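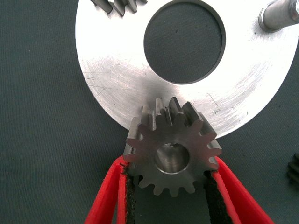

Notebook home | Entries | Fixtures | Parts list | Search

September, gear insertion, continued. Started writing at 4:40 in the afternoon with cold coffee.

I want to get this down while I still have it straight in my head, and I apologize in advance to whoever reads it, as I have been at the bench since morning and I tend to ramble when I'm tired and pleased with myself at the same time.

Where we left off: the Lenen policy was doing nicely at picking up the spur gears and carrying them over to the plate, and then going to pieces in the last little stretch. The gear goes onto a pin, the bore has to find the end of the pin, and until now we've let the policy do the whole thing from the wrist view. It would arrive close, hesitate, nudge one way, nudge back, and sometimes just sit there shivering until the timeout. I watched so many of those that I started to feel sorry for it.

So the idea I've been chewing on (it came out of a long lunch conversation, and I have no clear memory of which of us said it first) is to split the motion in 2. The learned policy brings the gear to a standoff short of the pin and stops there. Then a plain compliant search takes over, a slow spiral with a light push, and the moment the force along the insertion axis drops we call that contact with the bore and go straight in. Nothing fancy at all. I borrowed the spiral from the old Burkent fixture code, changed the units, and then spent an embarrassing part of the morning finding the one place where I hadn't changed the units.

Training set for the approach half is the same as before, 3,349 demonstrations, with everything after the standoff trimmed away. I was nervous about the trimming. The operators slow down well before they reach the pin, each in their own way, and if you cut by distance alone you end up with clips that stop while the gear is still swinging around in orientation. I ended up cutting by distance and by angular speed together, and the clips look much more settled now when I page through them.

The handoff took longer to get right than either half. My first version switched over as soon as the policy reported it was at the standoff, and the arm still had a bit of motion left in it, so the spiral began from a moving start and drew something more like a potato. Adding a short pause fixed that. I'd like a proper velocity check there instead of a timer, so please, if you're touching that file before I get back to it, leave the comment where it is.

Something I keep relearning about the wrist view: the plate is bright. Very bright, when the overhead light is on full. The fine machining rings on it catch the light and parts of it wash out to nearly white, and the gear is a dull gray thing in front of it. I had assumed this would hurt us, and for anything that depends on the plate's surface it does, but the outline of the teeth against all that white comes through very cleanly. I've turned down the exposure a notch all the same and written the old value on the card taped inside the cabinet door.

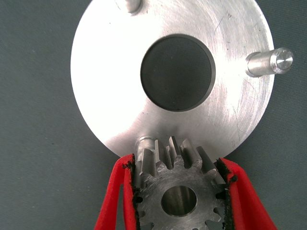
Why not let the policy learn the search as well?
We tried that for most of the summer, and the trouble is that the camera has very little to tell it by then. Once the bore is up against the end of the pin, the gear itself hides the thing you'd want to look at, and what remains is mostly a question of feel. The demonstrations carry very little force information, so the policy was guessing. The spiral doesn't guess, it just looks everywhere in a small area, and I find I'm quite happy to let it.

Results so far, and please treat them gently. The split version got through the afternoon's block with 2 failures. Both came at the handoff, with the gear tilted in the fingers enough that the bore couldn't line up no matter where the spiral took it. The search itself did what I asked of it in every other run. I haven't run the old single policy under today's lighting, so there's no fair comparison yet, and I won't put one on the group page until there is.

The tilt needs thought. My feeling is that it comes in at the grasp, and that the pads are part of it – the rubber has gone rough and a little frayed at the edges, and a toothed rim doesn't give them much to sit flat against in the first place. The Asto pads in the drawer are softer. They may be too soft.

To do:
– swap one pair of pads and repeat the same block, same start poses
– velocity check at the handoff
– run the old policy with the new exposure
– small tilt in the search, a degree or so each way, if the pads don't help
– ask Pietrzak whether they still sell the shorter fingertips

Logs are in the usual folder under "split", and the force traces from the two bad runs are in there separately. I've left the plate where it is on the bench, so please don't slide it over to make room for lunch.

Contact the lab | Copyright Gear Bench Notebook | Back to top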